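Section 2: Getting your film night onto the Triketti player

OK, so you've installed Triketti on the computer and you want a fantasy movie on the big screen before the popcorn goes cold. I've done this on two very different setups and the steps were the same on both!

1. Open Triketti and click Library, then Add Folder. Pick the folder your movies live in (mine is just called Ochoa, long story).

2. Wait for the scan. My 102 movies took 10 minutes, so go make a snack.

3. Click any poster that looks wrong and type the title and year yourself. Dragon movies get mixed up constantly, I don't know why.

Note: the scan skips anything with a question mark in the file name.

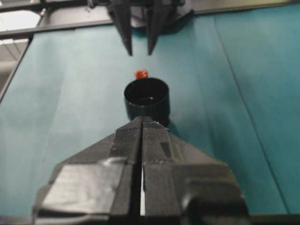
Jhair Condori wrote in to say that step 3 never stuck for him until he turned off Auto Match first, and that he'd fixed the same poster 38 times before he spotted the switch. Thanks, Jhair! It's under Settings, Library, Auto Match.

4. Go to Subtitles and choose a language. You can load up to 2 at once, one at the top and one at the bottom, which my family loves.

5. Pick your sound output. If voices are too quiet next to the sword fights, switch on Night Mode.

Caution: turn the volume down before you change outputs. The Cliko speakers come back on at full blast.

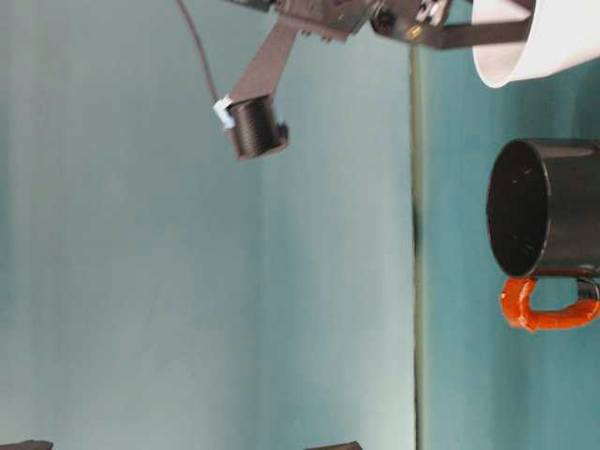 Sound dropping out halfway through a movie is nearly always the cable on my setup. Push both ends in firmly, then restart Triketti. I also like a cable to have some slack, with a gentle curve like the thin black one in the photo, and a white clip near the end looks like a tidy touch too. Still nothing? Try another output in step 5.

6. Press Play, then F for full screen.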